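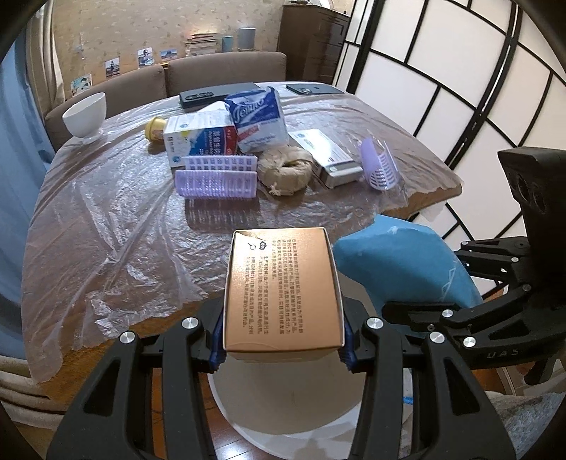 4.2 Recording a pick-up

A recording begins before you close the grips and ends after you let go, and most spoiled recordings are spoiled at one of those two moments. Choose one object per recording. Small cardboard boxes are a kind place to start: hold the box upright, one ribbed pad on each side, so that the printed face stays clear of the fingers. Leave the rest of the table as cluttered as you found it. The Stonov learner has seen plenty of tidy tables and has grown rather smug about them.

1. Press the record button and wait for 3 beeps.
2. Bring the open grips down over the object at the speed you would use to pick up someone else's teacup.
3. Close until both pads touch, then stop squeezing. Cardboard remembers.
4. Lift, pause, and carry the object to its new spot.
5. Set it down, open the grips fully and back away before you stop recording.

Note: A dropped object is still a useful example. Mark it "dropped" and keep it. Muttering is not recorded.

Note: Plastic sheeting on a table may ruck up under the fingers. Smooth it between recordings, never during one.

Caution: Keep your free hand out of view. One early Prorkstead set had 37 recordings in which a helpful thumb did most of the work, and the learner drew its own conclusions – it waited for the thumb.

Aim for 17 good recordings of each object before moving on. A full set is 149, and sets are sent to Rukhsana Dhanial at the Nandodport office, who will return any with the labels left blank. See 4.3 for labels.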